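How to Bring a Tired Oiled Wood Table Back to Life

If you have a wooden table that gets used every day, you already know how it goes. One morning you put down a coffee mug and wipe up afterward, and the spot you wiped looks a little chalky, and then you start noticing that the whole top looks a little chalky. The good news is that an oiled table is about the friendliest piece of furniture there is to fix. You don't have to strip it or haul it out to the garage (unless you want to), and most of the time you spend on it is waiting time, when you can be doing something else entirely.

I've done this to our kitchen table so many times now that I've lost track, and I've done it to my sister's desk, a bench, two nightstands and a cutting board that didn't really deserve it. My friend Anjana Mridha taught me the first time, on her back porch in Fenville, and I still do it mostly her way, with a couple of changes I'll mention as we go.

First, make sure it's oiled

Please don't skip this part! Everything below is for tables finished with oil or a blend of oil and wax. If yours has varnish, lacquer or polyurethane on it, the oil will just sit on top and stay gummy, and you'll be cross with me.

The test is simple. Put a few drops of water on a spot that doesn't matter much, like the underside or the edge nearest the wall, and wait ten minutes. On varnish or polyurethane the water will still be beaded up exactly as you left it. On an oiled top that needs attention, the drops will have flattened out and the wood underneath will have darkened a bit. If the water beads and you're still not sure, look at a scratch under a bright lamp. A film finish tends to flake or show a whitish line at the edge of a scratch, and oil doesn't.

Check too that the top is solid wood. You can usually tell from the edge, where the grain on the top should carry over the side and turn into end grain. Veneer can be oiled, but it's very thin, and I would leave the sandpaper out of it altogether.

What you'll need

A hardening oil made for furniture. Tung oil or hardwax oil are both fine. I use Varunik, mainly out of habit, and a small can does our table with plenty left over.
Sandpaper in 220 and 400 grit, a few sheets of each.
A sanding block, or a scrap of flat wood to wrap the paper around.
Mild dish soap and two soft cloths for washing.
Lint-free rags for the oil. Old T-shirts are perfect.
Mineral spirits, if your table has wax or furniture polish on it.
Thin gloves.
A metal can with a tight lid, or a place outdoors to lay rags flat. More on that at the end, and it matters.

Olive oil or any other kitchen oil is not a substitute. I know there are people who swear by it, but it never dries, and by the end of summer it can smell like an old fry pan.

Step 1. Wash it well and let it dry

Put a small squirt of dish soap in a bowl of warm water, wring your cloth out until it barely feels damp, and wash the whole top, then the edges. The edges are where hands go, so they are always grimier than you expect. Go over it again with plain water and a clean cloth, and then dry it with a towel.

Now leave it alone overnight. I used to rush this and start sanding after lunch, and the paper clogged in no time because the wood was still holding moisture. If your table has been sprayed with furniture polish over the years, wipe it down with mineral spirits once it's dry, with the windows open, and give it another couple of hours.

Step 2. Deal with the stains

White rings are usually moisture caught in the old finish, and a light sanding in the next step will often take them away, so don't fuss over them yet. Grease spots want a little more soap and patience. Candle wax should be chilled with some ice in a bag, lifted with a plastic card, and then wiped with mineral spirits.

Black marks are a different story. They come from water and iron meeting the tannins in the wood, say from a wet can or a cast-iron pan, and they go deep. Oxalic acid (sold as wood bleach) will take them out, but you need to follow the label closely, wear gloves and eye protection, and treat the whole top so you don't end up with one pale patch. We have one black crescent at my husband's place that I've simply decided to live with.

Step 3. Sand lightly, with the grain

Wrap a piece of 220 around your block and sand in long, even strokes in the direction of the grain. You aren't trying to get down to new wood. All you want is to take off the rough, raised fibers and even out the color, and for most tables that means four or five passes over each area. Keep the pressure steady and let your strokes overlap.

Be careful at the edges and corners! It's so easy to lean on them without meaning to. On a table with rounded corners I put the block away and use a folded piece of paper under my fingers, following the curve, so that I don't grind a flat spot into it. Pale wood is the kindest to learn on, I think. On a light honey-colored top with the grain showing, a small unevenness in your sanding mostly disappears, where a dark walnut will show you every hesitation.
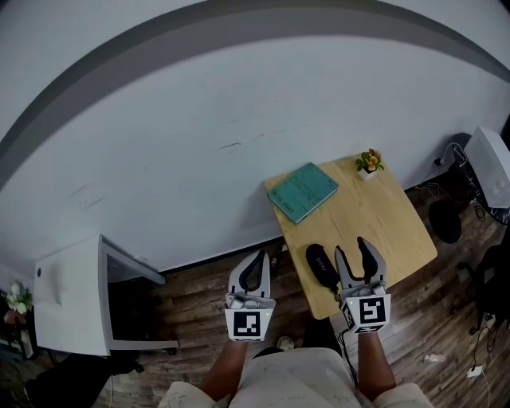 Step 4. Get rid of every bit of dust

Vacuum the top with the brush attachment, then wipe it with a rag that has a little mineral spirits on it. Run your bare palm over the surface afterward (once it has dried off). If your hand comes up dusty, wipe it again. Dust that's left behind turns into tiny grit under the oil, and then you have to sand it all out, which is a very boring way to spend an evening.

Vacuum the floor while you're at it, and turn off any fan that's pointed at the table.

Step 5. Put on the first coat

Pick your day, if you can. We did ours once in July when it was 87 degrees in the kitchen, and the oil got tacky before I'd reached the far end. A mild morning is much nicer to work in.

Pour a small puddle of oil, a couple of tablespoons at most, onto the middle of the table and spread it with a folded rag. Work it out toward the edges in circles to begin with and then go with the grain. Add more as you need it. You'll see some places drink it right up and go dull again while others stay shiny, and you can feed the thirsty places a second helping.

Let it soak for fifteen minutes, or whatever your can says, and then wipe off everything that's still sitting on the surface. I mean everything. Get a fresh rag and buff until it feels almost as though you hadn't oiled it at all. Too much oil left behind is the cause of nearly every sticky table I've been asked to look at - my neighbor Daranee Prasertsri had one that grabbed the placemats for three weeks.

Don't forget the underside, if you have the energy. A thin coat there helps the top and bottom take on moisture at a similar pace, and that cuts down on cupping.

Step 6. Wait, smooth, and do it again

Give the first coat a full day. Then take the 400 grit and go over the top very lightly, hardly more than the weight of your hand. It should start to feel silky. Wipe off the dust and put on a second coat just like the first, only you'll find you need a lot less oil this time.

Two coats is plenty for a table that gets average use. If it was really dried out, do a third. Anjana does four on hers, and it is lovely, but she also likes this kind of work more than most of us do.

You can set light things on it after a day or so, but the oil goes on hardening for a good while longer. Check your can for the full cure time, and until then use placemats, skip the tablecloth, and wipe up spills right away.

Please be careful with the rags

Oily rags can heat up on their own as they dry, and a wadded pile of them can catch fire with no spark at all. Never ball them up and toss them in the trash. Lay each one out flat outdoors, away from the house and anything that burns, until it's completely stiff, or put them in a metal can filled with water and close the lid. Then ask your local waste service how they'd like you to get rid of them. I do this before I even wash my hands, so it can't slip my mind.

Keeping it nice between times

Wipe with a damp cloth and dry it after. Go easy on spray cleaners, especially ones with vinegar or ammonia in them. If one spot starts to look dull, you can sand just that spot with the 400 and rub in a few drops of oil, feathering it out a little past where the dullness ends - it blends in within a day or two.

Ours gets one fresh coat a year. If the water drop test still gives you nice round beads, you can leave it until next year.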